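Workshop notebook – February, started 8:40 a.m.

Print this page | E-mail this page

Second week on the cleaning trials for the Prestau toy loan. Mechthild wants a written method before we touch anything with paint on it, so today was only unpainted and self-colored pieces.

Stock solution made up first thing: 5 ml of the Vulon detergent in 1,000 ml deionized water. Labeled and put on the lower shelf. Please don't top up the old bottle from last week. It went cloudy overnight and I poured it out.

Spot tests on the scrap box. Swab damp, blotted once on paper, two passes in one direction, then a clean swab with plain water. Hard, shiny scraps gave up nearly all the gray film on the first pass. Matte ones held on to it, mostly in the low spots, and a third pass only moved the dirt sideways. I stopped there. On one matte scrap the rubbed patch came up slightly glossier than the rest under the raking lamp, and I'd like Svenja's opinion on it before I go further.

Smudges and specks on pale pink pigs:
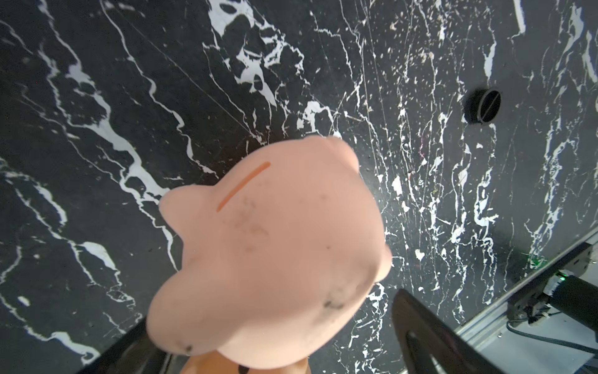
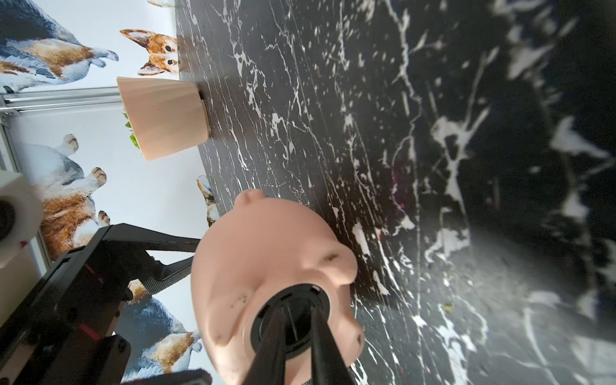
Eraser crumbs next. The soft white block left residue in every seam and took longer to brush out than the swabbing had taken in total. The firmer one from Frei did better, but it drags on anything textured. Not recommended near mold lines. I've written the same on the lid of the tin.

Humidity in the room crept up after lunch with the door propped open for the Multeck delivery. Drying time on the last set of scraps was longer than in the morning, so those results shouldn't be compared directly. I marked them with a P in the table. The door stays shut tomorrow – the delivery is done.

Svenja Schwaiger stopped by at 3:15 and looked at the glossy patch. She thinks it is burnishing from the swab stick and wants the test repeated with a sponge, cut small and used with no pressure. She also asked why the rinse water isn't being changed more often. Fair point. From now on it gets changed after every piece, including scraps.

To do:
– sponge test on two matte scraps, same lamp position
– find out whether the loan agreement allows any wet cleaning at all (Mechthild Thaler has the file)
– reorder cotton, the cheap ones shed
– item 137 has an old paper label, keep it away from the sink
– copy the table into the shared folder

Lamp bulb flickers when the extraction is running. Switched outlets and it still does it. Left a note on the switch.

2 comments | 0 shares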